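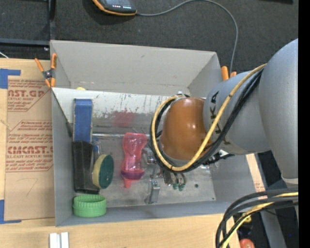 Gray bin, mixed small items, Saturday.

Sorting a mixed household bin: dividers or no dividers?
Posted by tratero_bench, Saturday, 9:40 am

I have one gray rectangular bin that collects whatever has no shelf of its own. Current contents on the left side: a worn blue box standing lengthwise, a black container with a scuffed surface, a round scrubber, a green ribbed lid or tub, and a clear plastic piece with blue parts. The pink-red bottle-shaped thing is near the middle.

The box overlaps a white and gray panel that sits at a tilt. I would like the panel flat and the box accessible. Options I have considered:

1. Fixed dividers cut to the bin.
2. Smaller open trays inside the bin.
3. Leave it alone and sort by weight, heavy items low.

The bin lives on a light wood table and will stay there. Opinions on which holds up over a year of use?

kettlewright, 10:05 am

Trays. Fixed dividers assume the contents stay the same size, and in a bin of this type they do not. I ran dividers for 18 months and ended up pulling out every second one. Two trays from the Condness range fit my bin with a finger's width to spare. Measure the floor of the bin, not the rim. The walls on most of these taper.

lowshelf, 10:22 am

Disagree on trays. A tray costs you wall thickness twice and the corners are rounded, so you lose volume at every joint. For a bin with only a few items I would use one divider, lengthwise, a third of the way in from the left. Flat things on the narrow side, on edge. Everything else on the wide side.

The panel is the actual problem. Anything flat that leans will slide under load and take its neighbor with it. Either lay it on the floor of the bin first or store it somewhere else.

tratero_bench, 10:31 am

It does not fit flat with the black container in place. I could move the container to the right, where the floor is open.

lowshelf, 10:34 am

Then do that. Container right, panel down, blue box on top of the panel.

marl_and_co, 11:15 am

Separate point. The scrubber should not be in there. A sponge stored on edge dries better than one lying flat, I will grant that, but a bin with solid walls has poor air movement at the bottom. If it is used for dishes, hang it. If it is for bench cleaning, give it a ventilated cup.

kettlewright, 11:28 am

If it is unused stock it can stay where it is. The OP did not say.

tratero_bench, 11:40 am

Bench cleaning, used perhaps twice a month. I will move it.

pinfold, 12:10 pm

What does the bin weigh when full? I keep mine under 3 kg so it can be lifted by one side without flexing. Above that the rim starts to bow and a press-fit divider drops out. If you go with a divider, put a strip of felt tape down each end – it takes up the slack and stops the rattle.

tratero_bench, 12:18 pm

Around 700 g for the contents, by kitchen scale. Weight is not a concern.

lowshelf, 12:26 pm

Then corrugated plastic sheet is adequate. Score one face, fold, done. The Trarnell sheet cuts cleanly with a utility knife. I would not pay for the molded version.

marl_and_co, 1:02 pm

Corrugated edges collect dust in the flutes. Tape them.

kettlewright, 1:15 pm

I still say the divider will be out by December. The blue box will get replaced by something wider and the narrow side will be useless. An open tray can be lifted out and put on the table while you look for something, and a divider cannot.

tratero_bench, 2:50 pm

Going with one lengthwise divider in corrugated sheet, taped edges, felt at both ends. The panel goes on the floor of the wide side with the blue box over it. The green piece moves next to the black container. If the divider fails I will try the trays and report which size fit.

pinfold, 3:05 pm

Post the floor dimensions when you have them. The taper on these varies between batches.

Contact the moderators | Copyright Agarwal Storage Boards | Back to top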